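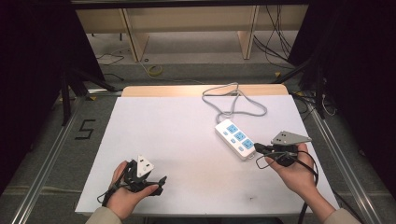

Questions and Answers for Staff: The Handling Automation Program at Skudavmont

Search this site Enter keyword Go
Home | About Sedis | Workplaces | Staff Notices | FAQ | Contact

Last revised 2023-03-05

What is the program?
Sedis is preparing to automate part of the handling work at the Skudavmont site. The first tasks concern small electrical goods, such as power strips, that are now turned, checked and set down by hand. Employees demonstrate these tasks with hand-held grippers, and the recorded movements are used to train the robot arms that will be installed on the Stotier line.

Why are employees asked to demonstrate the work?
The people who do the work know how a cord should be laid and how firmly a housing may be held. Written work instructions do not contain this knowledge in full. Demonstrations are given at a table with a plain white board, with one gripper in each hand.

Is participation required?
No. Participation is voluntary and may be ended at any time by notice to the shift lead. A decision not to take part is not entered in the personnel file.

How are demonstration hours paid?
They are paid at the regular hourly rate, including any shift premium that would have applied. Employees in piece-rate positions receive their average rate for the previous 13 weeks.

How long is a session?
A session lasts 52 minutes, followed by a break away from the table. No employee may give more than three sessions in one shift. Anyone who feels strain in the wrist or thumb should stop at once and report it – the remaining time will still be paid.

What is recorded, and who may see it?
The recordings cover the position of the grippers, their opening and closing, and video of the work area. Hands and sleeves may be visible. Recordings are stored without names and may not be used to measure individual speed or to support disciplinary action. Access is limited to the project team and to Ruppert, the contractor responsible for the training software.

Will positions be eliminated?
No position at Skudavmont will be eliminated as a result of the first phase. Some duties will change. Employees now assigned to repetitive placement will move in stages to line supervision, fault clearing and final inspection. Sedis has made no commitment beyond the first phase, and any later change will be discussed with employee representatives before a decision is taken.

What training will be offered?
Courses in line supervision begin in August and are held during working hours. Employees whose duties are affected have first claim on the available places. No earlier technical certificate is needed.

Whom should I contact?
Questions on pay, duties and training should be sent to Glykeria Tsakiris, Human Resources. Questions on equipment and safety should be sent to Bernd Reuter, Technical Operations. Written questions are answered within three working days.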